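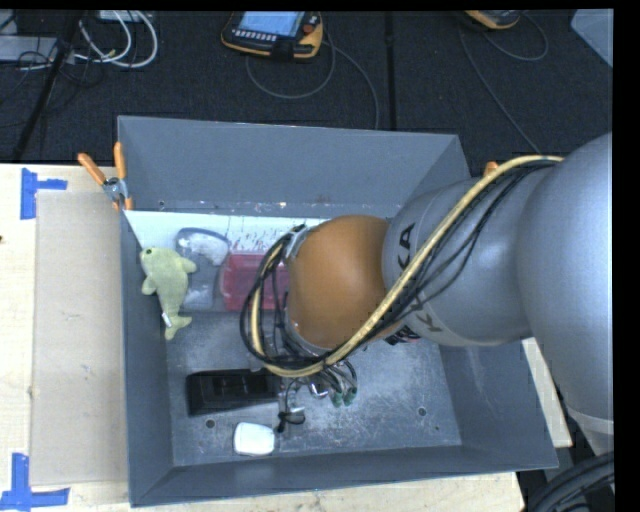
I have been rewriting our cell rules again, and I'm having way too much fun with it. The old sheet at Ranmont ran to 21 points and I doubt anyone got past the first page. The new one has 11, it fits on a single side, and people have started arguing about it over coffee (I take that as a very good sign!).

My favorite is still the pendant rule. Whoever goes inside the line carries the pendant, in their hand, for as long as they are in there. Leaving it on the floor or hanging it on the fence doesn't count. If two people go in, one of them holds it and says so out loud. I picked that last bit up when I was at Skulus and I have loved it ever since, because saying it takes a second and clears up a surprising amount of confusion.

Next comes speed. We teach in reduced mode at 200 millimeters per second, and we stay there for 3 clean passes after any change to a pick path, even a tiny one. A bin that moved a finger's width is a change. So is a new clamp, or an old clamp put back on a different corner. Clamps are wonderful and cheap and I'd put them on everything, but they stick up over the rim and the path has to know about them.

Then the tape! I can get very boring about tape. Mark the corners of anything that has to go back in the same spot, use one color for that and nothing else, and replace it when it curls. Gutum used blue for positions and for "do not touch" and you can imagine how that went.

Hoses and cables get a look at the start of every shift. Turn the wrist slowly through its whole range and watch the loop: it should have slack at both ends and never drag across the load. If a fitting hangs lower than the tool, tie it up before you run.

The one I'm still chewing on is mixed bins. Soft toys, clear packaging and hard little boxes all want different grip settings, and Ahn's guide wants a separate risk sheet for each type. I think one sheet per tool is plenty, with the worst item written at the top in big letters. I'll try it that way through May and post the sheet once it has some coffee stains on it.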